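餐桌服务基础 第4讲 早餐面包的摆盘
讲义(2023年8月31日修订)

一、本讲内容
上一讲我们学习了餐具的名称。本讲只讲一种面包:可颂,也叫牛角包。请大家先读完讲义,再做练习。教材用Bouchard早餐手册,练习在Trerkbridge教室进行。

二、可颂放在盘子里
可颂是弯的,所以有方向。本课程规定两个尖朝向客人,弯的背朝外。位置稍微斜一点可以接受,但是不要让尖超出盘边。 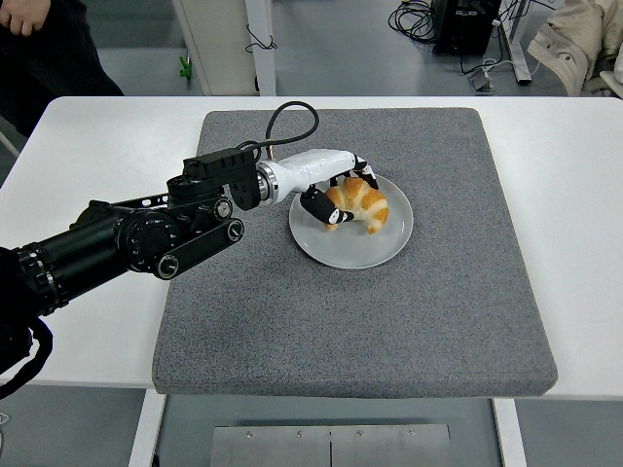 图1 可颂在白色圆盘上,盘下为灰色垫子

可颂的表皮一层一层,很容易碎。拿的时候要轻,从两侧扶住,不要从上面往下压。

三、盘子和面包分开时
练习的时候,盘子先放在垫子上,位置定好以后不再移动。要移动的是面包。请注意盘子的边:宽边的盘子,中间可以用的地方比较小,放之前应该先用眼睛量一下。
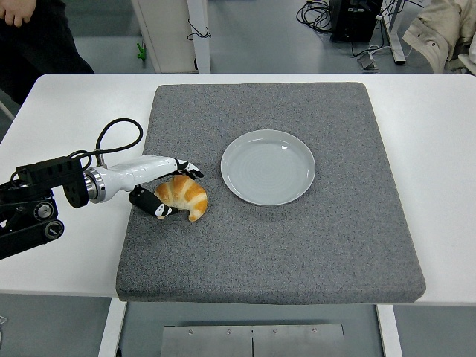 图2 可颂在垫子上,右边是空盘

四、观察表面
烤好的可颂,凸起的部分颜色深,层与层之间的颜色浅。请在练习纸上写出这两种颜色,用自己的词就可以。 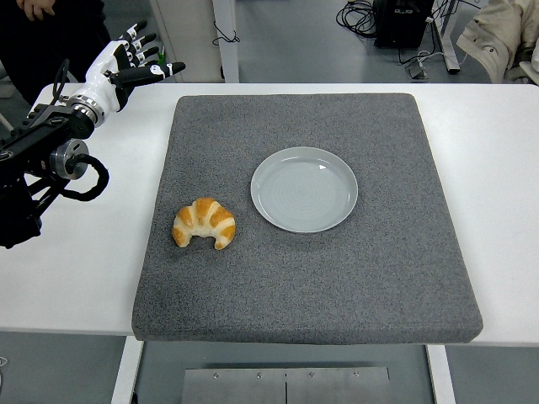 Rumar学院 餐饮服务系

浅灰色的盘子和金黄色的面包放在一起,颜色对比比较清楚。如果换成深色的盘子,效果有什么不同?请写200字以内的短文,下一讲之前交。

练习时间为20分钟。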